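Teaching by remote control, second attempt

I promised in June that I would write more often, and then I wrote nothing. Now I have something to tell. For three evenings I have been driving a simulated robot with two hand controllers, so that it can learn from me how to put things into a bin. The program is called Skikis and my only view is the one between the two fingers.

The hard part is the beginning, when the fingers are open and you must decide from which side to come. My first recordings were full of waiting.

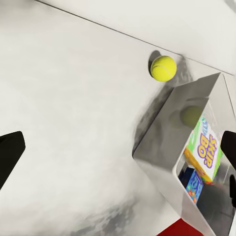

One ball in the bin already, with the Skip-Bo box, and one ball still outside.

Safta Onu, who has made more of these recordings than me, looked at my first 300 and told me to keep nine. She was right, I think. I moved like somebody carrying soup. A slow hand teaches a slow robot — and it copies the hesitation too. 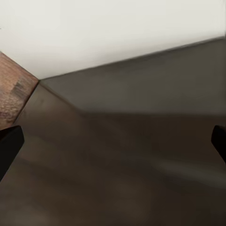

So now I do a small exercise before I record. I open the gripper, I move it a little to each side, and I wait until my hands stop thinking about the buttons. Then I start. Last night I kept roughly half of my attempts, and my wrists hurt less. Next I want to try the left hand only.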